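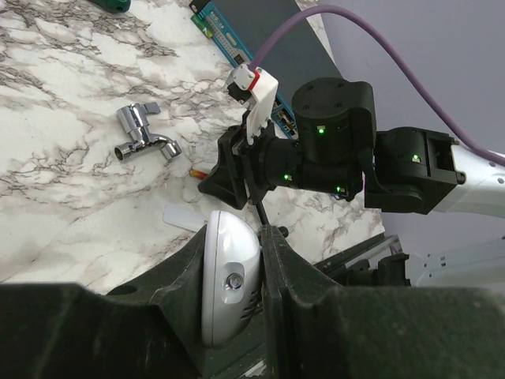
Par Ntombi Mnguni, le 27/08/26

Le deuxième bras est monté. Il m'a fallu presque tout le mois d'août, surtout le soir, et il reste du travail sur le câblage, mais les deux pinces arrivent maintenant au-dessus du même plan sans se cogner. Enfin, presque.

Pour ceux qui n'ont pas suivi : je construis à l'atelier partagé de Garkwood une paire de bras pour manipuler des objets de plomberie. Le projet s'appelle Hunach. Au départ je voulais un seul bras, mais un robinet couché sur le côté roule dès qu'on appuie sur le levier. Il faut une main qui tient et une main qui tourne.

Le robinet est un mitigeur chromé tout à fait ordinaire. C'est un mauvais choix du point de vue de la vision, et je le garde exprès. Le chrome renvoie tout ce qu'il y a autour, y compris les bras, et la caméra de poignet prend régulièrement un reflet pour un bord. J'ai essayé de baisser le gain, puis de changer l'éclairage de place. La deuxième solution marche mieux. Le plan imitation marbre n'aide pas non plus, à cause des veines grises et brunes que mon détecteur de contours adore. Je pourrais poser une nappe unie dessus, mais dans une vraie cuisine il n'y aura pas de nappe.

Côté mécanique, tout le temps perdu vient de la pince. La première version du doigt avait une face plate, et sur un corps rond elle glissait. J'ai refait la pièce avec un angle. La prise sur le levier est correcte à présent, celle sur le bec courbe reste médiocre. Je vais sans doute coller une bande de caoutchouc et passer à autre chose.

Le support de caméra blanc est la quatrième version. Les trois premières ont cassé au même endroit, entre deux couches, au niveau de la vis. J'ai épaissi la base et tourné la pièce sur le plateau de l'imprimante, et celui-ci tient.

Le câble violet me pose davantage de souci. Il part du support et fait une grande boucle avant de redescendre le long du bras. Trop court, il tire sur le connecteur quand le poignet tourne. Trop long, il se prend dans l'autre pince. Je cherche une gaine souple ou un enrouleur léger, si quelqu'un a une référence.

Les actionneurs ont chacun leur voyant. Vert, le module répond sur le bus. Je pensais que c'était un gadget, et c'est devenu mon premier outil de diagnostic : mardi ou dimanche, à onze heures du soir, on regarde les voyants avant d'ouvrir le terminal.

J'ai aussi tenu un journal de prises. Sur 200 essais avec le bras gauche seul, 23 ont fini avec le robinet bien tenu et le levier levé. Je n'ai pas encore de chiffre pour les deux bras ensemble. Le script enregistre jusqu'à 1000 essais par fichier, ce qui me laisse de la marge.

Prochaine étape, l'étalonnage commun des deux bases. Pour l'instant chaque bras croit être le centre du monde et je corrige le décalage à la main dans un fichier de configuration. Ensuite je visserai tout ce qui traîne encore sur le plan, notamment l'électronique, qui n'a rien à faire à portée d'une pince.

Commentaires (3)

Ngcobo
Pour le câble, essaie un élastique plat fixé sur le segment du haut, avec une attache qui coulisse. Ça reprend le mou et ça ne pèse rien. J'en ai un qui tient depuis l'hiver.

atelier_rirnthorpe
Tu as essayé un filtre polarisant pour le chrome ? Chez nous à Rirnthorpe ça avait bien réduit les reflets sur des pièces en inox. Par contre on perd de la lumière.

Ntombi Mnguni
@Ngcobo je prends l'idée de l'élastique. @atelier_rirnthorpe pas encore essayé, il faut que je trouve un filtre assez petit pour l'objectif. Je posterai les fichiers du support quand j'aurai nettoyé les cotes.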